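November, evening

Cell was down when I got in. Last entry in the Dridus log was pick 111 of the overnight set, then a protective stop at wrist height over the near bin, joint 6 torque above limit. No collision flag. Arm still holding position, brakes on, nothing in the fingers according to the width reading. I released it, jogged straight up in Z at 5 percent speed and parked it before touching anything.

First suspect was the bins. The rear one had crept before and taken the near one with it, and once the walls are out of place the finger approach on the far side is wrong by the same amount. Took the touch-off points in order: near left corner, near right corner, far wall. Near wall was in. Far wall was out by 2 mm at the right end and nothing measurable at the left, so the pair had rotated slightly about the left clamp. Not enough by itself to stop the arm on torque, but enough to put a fingertip on the metal when the target is hard against the wall.

Right-hand clamp was the loose one. It took most of a turn before it came up firm. Pads clean, bar not bent. Backed off all three, squared the bins by hand, then tightened left, right, near corner in that order and went round again. The second pass matters with these because the first clamp relaxes when the last one pulls in. Touched off again and the far wall read the same at both ends. Wrote the new values into the Jemow station file and kept the old ones commented out underneath.

I would like to stop using bar clamps on this station. Doltier quoted for a dowelled base plate in the spring and the drawing is still in the folder. With a plate the bins would drop in and I could stop touching off after every bump. Elikem Amoah's view is that the clamps are fine if they get checked, and he is right that they were not checked. The check now goes on the start sheet as item two, after the air and before the homing move. Initials required.

Then the cables. With the bins squared I ran the approach to the far right corner at slow speed and watched joint 6 current on the pendant. Flat through the descent, then a steady climb over the last 70 degrees of wrist rotation, and it dropped away as soon as I unwound. Repeatable, three times out of three. So the stop was cable drag and the bin was only in poor condition alongside it.

The dressing on this arm has grown. It had one cable when I took it over. Each addition since was tied to whatever was nearest, and the thick yellow one is stiffer than everything else in the bundle, so it sets the shape for the rest. When the wrist goes round, the slack should come from the loop. It was coming from the connector end.

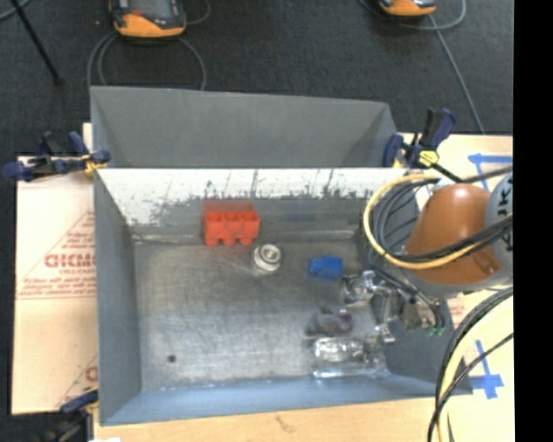
Near bin with the short test set. Gripper at the right end, yellow cable looped around the orange-brown cover.

Worked through it as follows. Removed the ties between the wrist and the forearm and let the bundle hang. Rotated joint 6 to each end of its working range by hand in freedrive and marked where the yellow cable wanted to go slack and where it went tight. Gave it a wider loop and left the black and grey cables free to move against it. The hard tie that had been pulling them into one rope is in the scrap tray. Replaced it with two hook-and-loop straps further up the arm, loose enough to get a finger under. The connector tails at the gripper were left alone apart from a push on each to confirm seating. All seated.

Repeated the slow approach. Current climbs a little at the end of travel, well under the warning level, and comes back down on the same line. At full program speed the same. I also limited the wrist in the planner so that it cannot take the long way round to reach an equivalent pose, as two of the overnight picks had done exactly that for no benefit. This should have been in the file from commissioning. It costs some reachable poses at the far left corner, which I will look at separately.

For the test I used the short set and not the full tray: the orange-red block, the small blue one, the round silver-and-white piece, the lumpy purplish one and the clear package. The block against the far wall is the useful one, as it asks for the pose that stopped the arm. Vision also has its usual complaint there. The bin floor and walls are bare metal and throw a red smear next to the block, and the segmentation sometimes takes the reflection as part of the object and shifts the grasp center toward the wall. Moved the threshold up one step. Slightly better on red, no change on blue. A matte liner is the proper fix. I have asked for one twice.

The clear package is as bad as ever. The floor shows straight through it, the depth map has holes in it wherever the film creases, and the planner picks the brightest edge and calls it a surface. Placed it by the near wall for the test. I am not tuning for it this week. It stays in the set so that the failure rate is recorded against something.

Checked while I was there:

Finger joints — no play, wiped down, no grease added.
Gripper mounting screws — all at torque, paint marks aligned.
Bin floor — scratched and clouded where the fingers land, no burrs. Left as is.
Blue tape marks on the right-hand surface — edges still down. Compared against the station sheet, no change.
Pendants — both off the table and on the carpet behind the bins. They need hooks. The leads are long enough to catch a foot.

The second station, Addo, has the same dressing on its arm, done by the same hands in the same week. It has not stopped yet but it has not been asked for that corner either. I will pull its joint 6 trace from Dridus tomorrow before deciding whether to take it down.

Restarted the set from pick 111 at 6:40 pm with the new station file loaded. Stayed for the first five cycles. Peak current on joint 6 logged for each, sheet is in the binder. Straps ordered, one bag. Doltier quote forwarded to Elikem again with the rotation figure written on it.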